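Home About Minutes Hall Bookings Newsletter Contact

Gralstead Road Residents' Association
Minutes of the August meeting
5 min read

Present: Salma Slaoui (chair), Efren Dela Peña (minutes), and enough members to fill the front rows of the hall, had anyone been willing to sit in the front rows.

Apologies: the Ospina Court representative, by text message, sent after the meeting had begun.

The chair opened at 7 p.m. by the hall clock, which is fast. Those who arrived on time by their phones asked that their punctuality be recorded. It is recorded.

1. Minutes of the last meeting

Approved with one correction. The phrase "a lively discussion on hedges" was felt by the owner of the hedge to be unfair. It was changed to "a discussion on hedges." The hedge has grown in the meantime.

2. Matters arising

The streetlight outside the laundromat is working again. It now stays on all day as well. Efren has reported this to the city using the same online form and has received the same automatic reply.

The sign asking drivers not to block the alley has been put up. On its first evening it was blocked from view by a parked van. Salma will ask for a taller post.

The lost umbrella from the spring potluck is still in the coat closet. It has been joined by a second umbrella. Owners please come forward, or the pair will be sold at the rummage table.

3. Money

The balance stands at $1,987. A member asked if this was good. The chair said it was $80 better than last time, and the room seemed content to leave it there.

A proposal to move the account to a bank that pays interest was put forward, as it is every year. Salma will get the forms, which need two signatures from people who can be in the same building during banking hours. This has defeated us before.

4. Block party

Most of the evening went here.

The street closure permit has been granted from noon to dusk. The permit does not define dusk. Members with small children and members with guitars took different views on when it falls, and the chair ruled that it falls when she says so.

Music: the Dromar Street brass group has offered to play for free. A member who lives next door to their practice space spoke at length against this. It was agreed to accept the offer, with the band placed at the far end by the empty lot, facing the empty lot.

Tables: we own three folding tables, one of which folds whether or not it is asked to. Prastura Hardware will lend more if they come back clean. Last year's came back with frosting on them, and the store has a long memory. Efren to collect them the evening before and to wipe them down himself.

Food: potluck by last name, as before. This system gave us eleven potato salads one year - the first half of the alphabet is apparently of one mind - so there will be a sign-up sheet in the hall lobby. Please write what you are bringing and not "TBD." We have been served TBD and it was potato salad.

Drinks: the Association will buy bottled water and some smaller soft drinks, to be sold at cost. A member asked why we could not use the tap behind the hall. The tap behind the hall was then described by someone who had used it, and the question was withdrawn. Salma will compare prices in the stores along Gralstead Road before anything is ordered. It was also asked that full bottles be kept upright and off the grass, after the business with the ants. 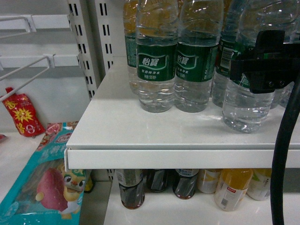
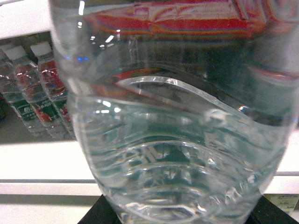 Item 4, drinks: bottled water.

A motion to buy a large drink dispenser with a spigot instead was made, discussed, and lost. The mover wished it known that he will be bringing his own.

Games: the sack race is back by popular demand. The egg toss is not, by demand of the people who live where it was held. Sidewalk chalk is allowed. Salma asked that the hopscotch court be drawn somewhere other than the fire lane this time.

5. The hedge

Discussed.

6. Community garden

The waiting list for plots has not moved. Several plot holders were said to be growing mostly weeds, and one of them, who was present, said that they were native grasses. The chair asked for a friendly reminder to go out to all gardeners. The draft read aloud by Efren was judged not friendly and will be rewritten.

Zucchini may no longer be left on doorsteps without the consent of the household. Passed without a single vote against.

The garden hose has a split near the nozzle. Tape has been applied. More tape will be applied.

7. Hall kitchen

The refrigerator will be emptied before the party. Anything without a name on it will be thrown out, as will anything with a name on it belonging to a person who has moved away. Members are reminded that the left burner on the stove needs a match and the right burner needs patience.

Salma has found the key to the tall cupboard. The tall cupboard contains the key to the short cupboard. The short cupboard was already open.

8. Any other business

A member asked whether the meetings could be shorter. This was debated for some time.

A member offered a piano, free to anyone who can get it down the stairs. No takers.

The chair thanked Efren for taking the minutes. Efren asked if somebody else might like to take them next time. The chair closed the meeting.

Next meeting: September, same hall, 7 p.m. by the hall clock. Cookies will be provided by the second half of the alphabet.

4 comments | 11 shares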